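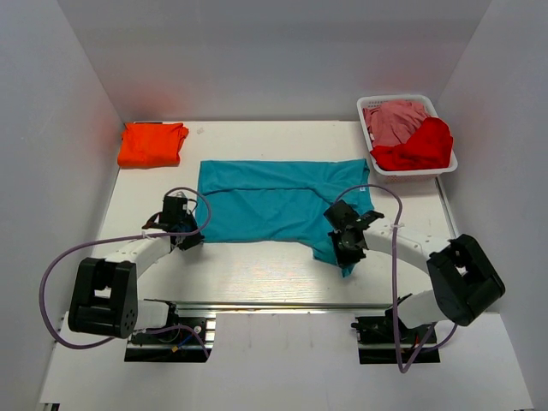 The Long Wait for the Lighthouse

Sequels used to arrive because somebody smelled money. Rurkance 2 has arrived thirteen years after a film that made almost none, which takes either courage or a very forgiving accountant.

I saw the original at the Cumholm, a single-screen theater with 200 seats and heat in perhaps half of them. It was a slow, soggy mystery about a lighthouse keeper who believes his brother has been replaced by a man with better manners. There is a dog. The dog knows. I walked out at the end wanting to tell everyone I'd ever met, and most of them have since asked me to stop.

So I went into the follow-up with the kind of hope that ought to require a doctor's note. Director Inger Lauritsen has moved the story to Grornton, a fishing town where it rains sideways and the only restaurant serves one soup. The brother, or the man with the manners, now runs for mayor. He wins in the first ten minutes, and the rest of the picture watches him be good at it.

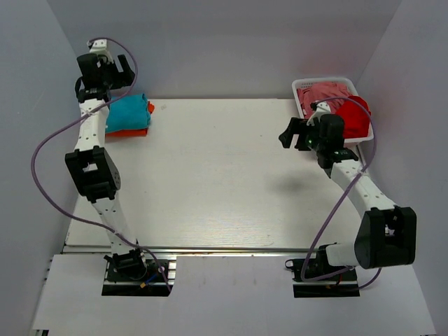 This is a better joke than it sounds, and Lauritsen tells it with a perfectly straight face for a little over two hours. Potholes get filled. The ferry runs on time. The keeper, now retired and furious, sits at his kitchen table writing letters to the paper about a conspiracy whose chief symptom is improved bus service. I laughed more than I did at any comedy released in June, and I sat through all of them, including the one with the goat.

The trouble starts with Vídalín, a detective who shows up halfway through to explain things. He explains the lighthouse. He explains the brother. At one point he comes within a breath of explaining the dog, and I gripped the armrest. The first film left you alone with your suspicions, while this one keeps leaning over to ask whether you're following.

Still, the last twenty minutes get rid of him (politely, by ferry) and go back to two old men not talking in a small room. I'd have watched another hour of that. The woman next to me was asleep by then, but she'd had the soup look about her since the trailers.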